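Handcombe Workshop Notes
@handcombe_notes
3/30/19

Small thread about my table, because three people asked me which oil I use.

The table came from a school in Gutham that was closing. I paid 490 for it and the delivery was extra. It is heavy, two persons must lift it.

In November I sanded the top by hand. I do not own a machine for this and I did not want to borrow one. First coarse paper, then fine, always along the grain. Across the grain you will see every scratch later, believe me.

Then the oil. I used Prullusix, the clear one, not the one with color. Two coats, one full day between them. Put very little on the cloth. My first coat was too thick in one corner and it stayed sticky for a week.

Someone wrote that the clear oil makes wood yellow. On mine I do not see this. It became a little warmer, but it is still a light brown and I like it so.

I put it with the long back side to the wall. The wall is white and it makes the room bright also in winter. I was thinking to paint it green, but now I will leave it.

The grain goes from left to right, and this is my favorite thing of the whole table. 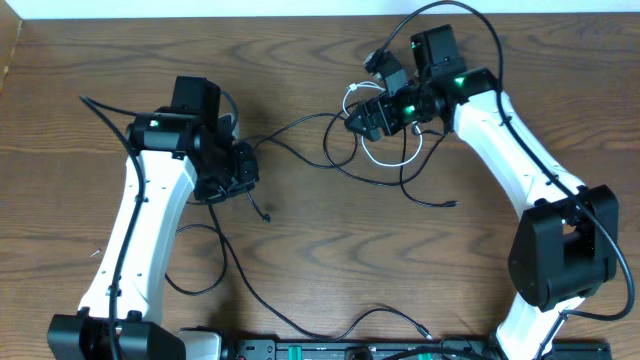

Mahrous replied that two coats are too few for a table which is used every day, and that a third one after half a year would save me from sanding again.

Maybe it is true. I have still over half of the can, so the oil will cost me nothing. I will try first on the underside and write here how it looks.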